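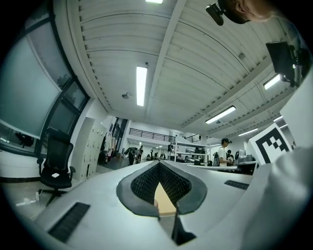

Shipping under the new tariff schedule: your questions

Updated September. We'll add more as they come in.

Does the new schedule apply to my order?
If it crosses the border into Brodedside on or after the start date, yes. Date of entry counts, not date of invoice. Lots of people asking this one.

What's the rate now?
Depends on the code. Most housewares went from 18 percent to 10. Textiles no change. Ceramics still being argued over, don't plan around a cut yet.

Do I need a certificate of origin?
For the lower rate, yes. One per shipment. No certificate, you pay the old rate and claim back later. Slow.

Who signs it?
The exporter. A broker can fill it in but can't sign unless you've given them written authority. Dirix and Oddsson both have a standard letter for this, ask them.

My goods are made in one country and packed in another. Which is the origin?
Usually where they were made. Repacking and labelling don't change it. Assembly might, send us the parts list.

How long do I keep the paperwork?
4 years. Scans fine if they're readable. Keep the freight bill with teh certificate, they get asked for together.

Can I claim back duty I already paid?
Only if the goods qualified on the day they came in. You have 55 days from entry. Late claims get sent back unread.

What does Priltura charge for a claim?
Nothing for existing accounts. New accounts, see the rates page.

Samples and gifts?
Same rules if they're being sold on. Otherwise mark them as samples, and put a value anyway. Zero gets held.

Still stuck?
Email Elvia Lozano on the customs desk, include your entry number. Replies go out before 4 pm most days. Pls don't send the same question to two adresses, it slows us down.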